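# Skuka Two-Channel Valve Preamp

The Skuka is a small desktop preamp for voice and acoustic instruments. It was drawn up by Pascal Schmieder, who played bouzouki in ceilidh bands for years and got fed up with borrowed gear that made it sound like a biscuit tin. It has two channels, one valve per channel, and very few knobs.

Most of our customers are singers who write and record their own material at home. If you have one good microphone and a laptop interface that sounds a bit thin, this is the box that goes between them. It also works well on stage with a pickup, though you will want the padded bag.

## Controls

Each channel has the same four controls, left to right: gain, low cut, tone and output. The low cut is a three-position switch (off, 45 Hz, 90 Hz). Tone is a single sweep from dark to bright, and it is flat at twelve o'clock. Phantom power is on the back and is switched for both channels together. If you use a ribbon microphone on one side, leave it off and give the other side a dynamic.

There is no compressor, no headphone socket and no USB. We are asked for USB a lot. There are no plans to add it.

## Specification

| | |
|---|---|
| Channels | 2 |
| Inputs | XLR microphone, jack instrument |
| Outputs | balanced XLR, balanced jack |
| Maximum gain | 60 dB |
| Low cut | off / 45 Hz / 90 Hz |
| Expected valve life | over 3000 hours |
| Power | external supply, included |
| Case | folded steel, dark green or grey |

## How it sounds

With the gain below halfway it is clean and slightly rounded. Past that point the valve starts to thicken the low middle, which suits a light voice and can be too much on a baritone. On fiddle and banjo, turn the tone down a little before you reach for the low cut. On upright bass, leave the low cut off.

Obeidat recorded all of the vocals on their Wondivdale EP through an early unit, at low gain, and the louder guitar parts with the output pulled right back. The band Draruvano carry one as their only preamp for live work and have been through one pair of valves.

## Ordering and delivery

We build in batches of 300. The current batch is on the shelf and the next is due in May. Green cases usually go first.

Orders placed before noon leave the same day. Each preamp is boxed with its power supply, a spare fuse and a printed manual. The outer carton is double-walled, so please keep it in case you ever need to send the unit back.
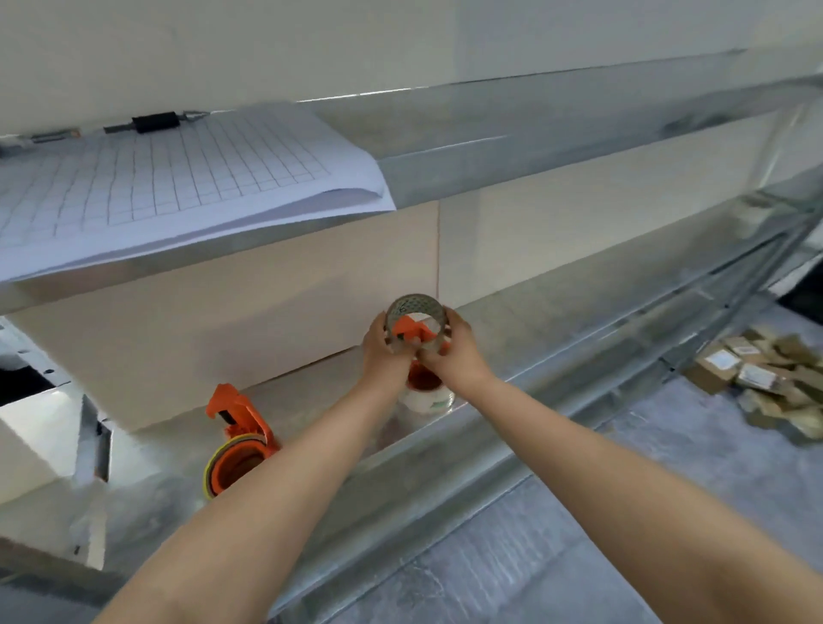 Returns are accepted for 30 days, in the original carton, with the power supply. We refund the price of the preamp and the original postage. Return postage is yours unless the unit is faulty.

## Valves and servicing

Valves are not covered by the guarantee, everything else is, for five years. Replacements are sold as matched pairs. To change them, unplug the supply, wait ten minutes, remove the four screws on the base and pull each valve straight up. Don't rock it. If one channel is noisy, swap the two valves over first. If the noise moves with the valve, order a pair. If it stays where it was, write to us with the serial number from the back panel.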